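Erkwood Fellowship questions age of "lost" vegetarian debate

A manuscript said to record a debate on meat-eating between a wandering monk and a village schoolmaster may be far younger than its sellers claim, the Erkwood Fellowship said in July.

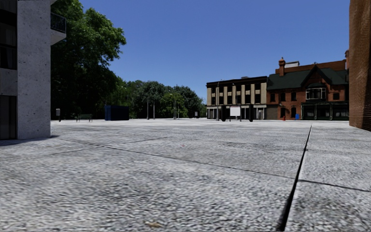 Pale paving, crossed by dark joints.

The 52 leaves, known as the Badulach Dialogue, were offered to the Fellowship as a work up to 600 years old. Hagos Chala, who reads old religious texts for us, is not persuaded.

"The monk wins every round, and he wins it with arguments I know from modern diet pamphlets," he said. "I would like to believe in it — I don't yet."

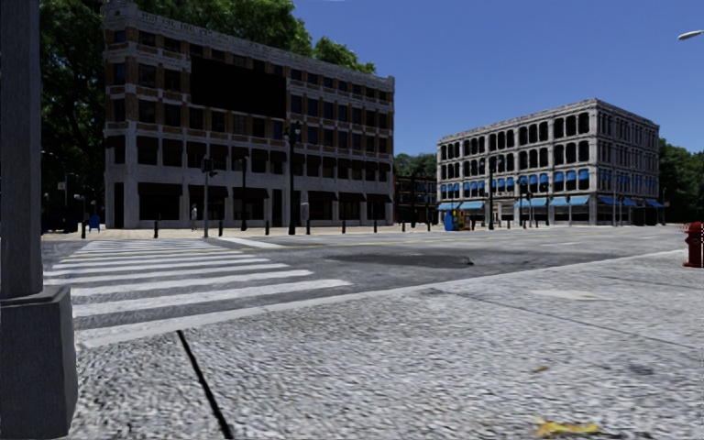 The sellers point to a letter from a teacher named Alemayehu, who says he heard the debate recited as a boy. We have seen only a typed copy of that letter, and three of its pages are missing.

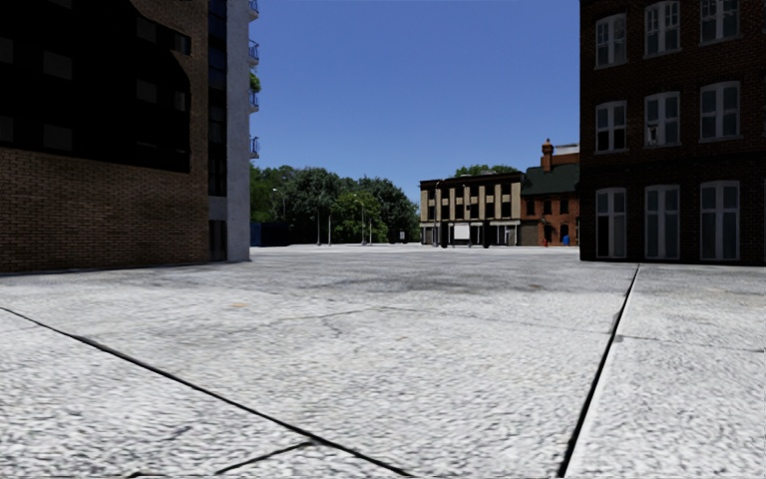
Brick and pale grey buildings beside the plaza.

The Fellowship will not print or quote the Dialogue until the leaves have been tested. Jona, our quarterly, will carry the results, whatever they are.

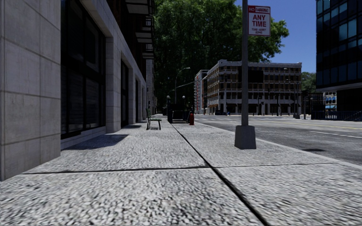
Press enquiries

Please write to the Jona editorial desk at Erkwood. Copies of the text are not available.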